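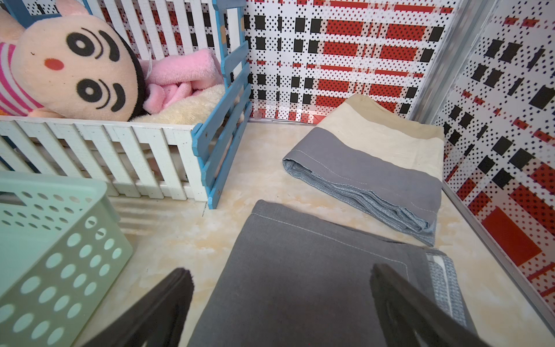

Štěpánka Zeman

Search this diary Enter keywords Go

Diary > Jornonholm > The small room

April, evening

Spent most of the day on the small room. I had put it off for two weeks and the cloths had piled up in the hall, so after breakfast I swept, moved the lamp out and started folding on the floor. There is no table in there and my back does not like the bed in the next room for that kind of work.

The grey ones fold well. The weave is firm and the line of white stitching gives me something to follow, so I can keep the fold parallel to it and the whole thing lies flat. The beige and grey one is harder. The two parts meet at a seam with another row of white stitching, and the layers on the grey side looked frayed to me when I had them stacked. I folded it with the beige end toward the wall and left it at a slant while I thought about whether to mend it. Decided not to. It will go at the bottom of the pile.

The little crib is staying where it is. Ionuț wanted it moved under the window but the floor is level on this side. The white paint on the slats is worn and a bit speckled. The side panel is blue. He says he has nearly half a can of white left from the shelves at Irker and could do the fence in an afternoon. I told him to wait until it is warm enough to keep the window open. He also wanted to change the screws, or nails, whichever they are, on the blue side and I told him to leave those alone.

Wiped the floor with plain water. I have come around to that floor. When we moved in I thought the swirls looked like spilled tea with milk, and now I like how the light from the slats falls on it.

Lunch was soup from yesterday and the end of the bread. Called Vereo about the curtain rod. They have it for 755 and will hold it until the end of the month. I said I would think about it, but I will probably take it.

Ionuț got in after 5 and we ate late. Still to do: the drawer, the box of wool, and the letter to my aunt, which I have started twice.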